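Filed under: Robots & Making > Threads

Kedbridge Grip Notes
thread, 14 posts

1/ ok quick thread on the grasp-order result before I lose the afternoon. Short version: letting the policy pick which object to go for FIRST matters more than we thought. Long version below

2/ Background. We collect demos with a hand-held gripper, no arm involved. You hold it, do the task, the wrist camera sees what the robot will see later. Cheap, fast, hard on your thumb

3/ Task is dull on purpose. Two household things on a covered table, put both in a tray. The old Horcombe method has the person always start with the nearer one. Neat data. Bit too neat

4/ So we did 2 sets. Set A = nearest first, always. Set B = the person flips a coin before each go. Same objects, same people, same number of demos. 3603 all in, after binning the bad ones

5/ Trained the same small policy (Ellov, no changes) on each. Then 30 trials per policy on the real arm, fresh layouts

6/ Nearest-first set: 14 out of 30 with both items in the tray. Most fails were the same fail. Arm heads for the near thing, misses by a whisker, then just sort of hovers. It has never seen anybody give up and try the other one

7/ Coin-flip set did better but I'm not posting that number until we've rerun it. One of the trials got scored twice, my fault, spreadsheet

8/ What the start of a run is like from the wrist. Hairbrush and the cheese cup, fingers open, no choice made yet. Either one is fair game and that's the whole point
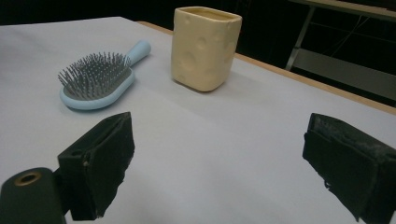

WHY THE BRUSH IS HORRIBLE

9/ Handle is easy, head is not. Grab it by the bristles and the pads half sink in and the thing rolls as you lift. People learn this in a few goes and go for the handle every time, so the policy does too. Fine, until the handle points away from you

10/ The cup is the opposite problem. Squarish, so you want the fingers flat on two sides. Come in at a corner and it spins. The dimples look like they'd matter, havent seen any sign that they do

11/ Foam pads. Yes they're worn. We kept the same pair for both sets so wear would be shared out, and we swapped between set A and set B every session instead of doing one lot and then the other. If you do this at home please do that bit, it's the boring part that saves you

12/ Things I'd not claim: that a coin flip is the best way to mix the order. Manurung tried a printed list instead and the demos came out smoother, people dither less when the paper tells them. Might be better. Might just be tidier

13/ Also not claiming it holds past two objects. With more on the table there's clutter and reaching over stuff and I dont know what happens to the order then. Next job

14/ Rerun is booked for November, will post the full table incl. the fails. Scoring rule is: both items in tray, let go, nothing dropped on teh way. No half marks. Ok going to find lunch

Comments (4)

wobblyservo
Did the hovering go away with set B or just get rarer?

Kedbridge Grip Notes
rarer. still there. will split it out in the table

mudlark_lab
We had the same stall with mugs and spoons, fixed some of it by adding demos that start from a missed grasp. Worth a go alongside the coin thing?

pinchpoint
where is the cheese cup from, asking for me

Related threads
- Taping down the sheet: creases and depth guesses
- How long do foam pads last, part one
- Horcombe scoring rules, with my moans
- Thumb ache and trigger springs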